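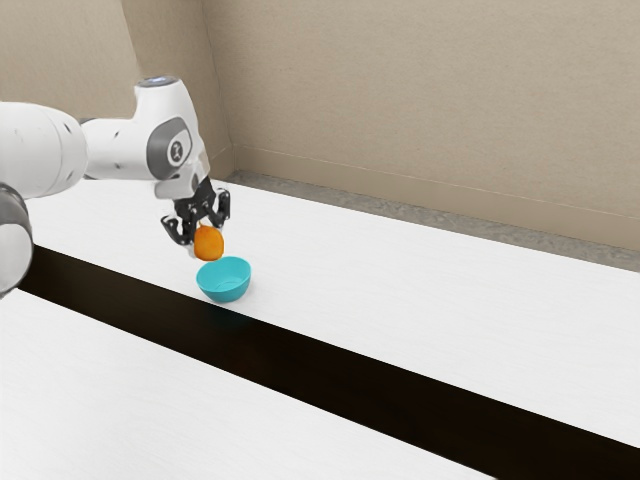 Apricot jam won't set – reboil it or leave alone?

Posted by Wendelin Riedl in Preserves and Pickles

Bit of a panic post sorry. Made apricot jam last night, first go since moving to Hulme, and this morning it's basically sauce. Tip the jar and it runs straight up the side. Tastes lovely. Just won't stay on toast.

What I used:

966 g apricots, weighed after stoning
900 g ordinary granulated sugar
100 ml water
juice of half a lemon (small one, bit dry)

Fruit was very ripe, end of the day tray from the market, some of them going soft and brown at the stalk. Cut the worst bits out. Simmered with the water till soft, sugar in, stirred till it disolved, then rolling boil. My Siva thermometer said 104 after what seemed like no time at all so I did the cold saucer thing as well, got a sort of wrinkle, called it done. It was gone eleven at night and I may have been generous about the wrinkle.

Jars were hot, lids on hot, all sealed as far as I can tell, none of them popping when I press.

So:

Can I put it all back in the pan and boil again or does that wreck it? Someone at work says you only get one chance with jam.

Do I need jam sugar? I have an unopened bag of Plerketti in the cupboard but no idea how you'd use it on jam that's already made. Don't want it ending up sweeter, it's plenty sweet.

Or is it just not finished setting. I've read two days, I've read two weeks. Would like to give some to my sister before the end of July so can't wait for ever.

Pan is an Erkier, wide, thick bottom, not a proper maslin but it holds the heat well. Don't think it's the pan but mentioning it.

Thanks in advance, will check back after tea.

Csenge Lakatos

Your colleague is wrong, you can reboil. I've done it loads. You lose a bit of freshness and the colour goes a shade darker, that's it. What you don't want is to do it three times, then you get toffee.

But wait first. Made last night and looked at this morning is too early with apricot. Give it two full days somewhere cool, don't keep tipping the jars (I know). Mine often looks hopeless at breakfast and fine the next evening. If it's still running after that then act.

What I think went wrong, in order:

Overripe fruit. Very ripe apricots are low in pectin and low in acid. Great flavour, poor set. Next time get a third of them slightly underripe, the ones that are still a bit hard and greenish round the shoulder.

Not enough lemon. Half a small dry one for that weight is not a lot. I'd use a whole juicy one, two if the fruit is as soft as you say. It goes in at the beginning with the fruit, before the sugar.

The thermometer. Check it in plain boiling water, should read 100 or a whisker off. If yours says 102 in boiling water then your 104 was really 102 and there's your answer. Also keep the tip off the bottom of the pan, and stir before you read it. I had one that was three degrees out for years and thought I was just bad at jam.

To reboil:

Empty all the jars into the pan. Add the juice of a whole lemon. Heat it gently till it's loose and moving, then up to a full boil, the kind you can't stir down. Start testing after three minutes. Take the pan OFF the heat while you test, otherwise it carries on cooking and you overshoot. Saucer from the freezer, teaspoon of jam, leave it a whole minute, push with your finger. You want a proper skin that crinkles and a channel that stays open. "A sort of wrinkle" at eleven at night is not a set, sorry!

Then leave it in the pan ten minutes before potting so the fruit doesn't float to the top. Wash the jars again and heat them again, and new lids if you've got them. Don't just rinse out the old ones and refill.

It'll shrink a bit so expect to come up short. Mine are the 352 g ones and I always lose most of a jar on a reboil.

On the jam sugar – no, don't tip it in now. It's mostly sugar, so to get enough pectin out of it you'd have to add a lot, and you've said it's sweet enough. Save it for strawberries. If you want pectin without the sugar you can get it as a liquid or a plain powder, follow whatever the packet says as they're all different. Lemon first though. Usually lemon and a few more minutes does it.

Edit: forgot, did you put any of the kernels in? Some people crack the stones and add a few for the almondy taste. Doesn't help the set and you don't want many of them as raw ones aren't good for you. I leave them out these days.

potting_shed_pam

Just call it sauce!! Lovely on rice pudding, or on yoghurt, or brush it over a roast ham for the last half hour. My mum never got apricot to set once in her life and we had it on everything and nobody complained. Warm it up and it's a glaze for a fruit tart as well. You could sieve it for that but I don't bother

Only thing is once opened keep it in the fridge.

Never used a thermometer, wouldnt know where to put one

Wendelin Riedl

Right, thank you both. Did the boiling water test. 102. So that's that. The Siva is going in the drawer of shame, or I'll write "minus 2" on it in marker.

Will leave the jars alone till the day after tomorrow and then reboil with a whole lemon if it's still sloshing about. No kernels, threw the stones out before I even knew that was a thing.

One more if anyone's still reading – does it matter that I skimmed the foam off and then got bored and stirred the rest back in? There's a pale ring at the top of two of the jars.

Csenge Lakatos

Doesn't matter, it's only air. Looks a bit cloudy, tastes the same. When you reboil, drop a small knob of butter in right at the end and most of the foam goes. Skim what's left once, after it's off the heat, no point chasing it while it boils.

And keep one jar back as it is for the rice pudding, Pam's right about that.

Wendelin Riedl

Update for anyone searching later. Two days on it had thickened a bit but still poured. Reboiled all but one jar, juice of a big lemon, seven minutes from full boil, took the pan off to test three times. First two saucers no good, third one crinkled properly. Butter worked on the foam. Bit darker than before, more like marmalade colour, and slightly less sharp apricot taste if I'm being picky. Came out a jar short as predicted.

Set by the next morning. Stays on toast. Sister gets two, and the runny one is in the fridge, half gone allready.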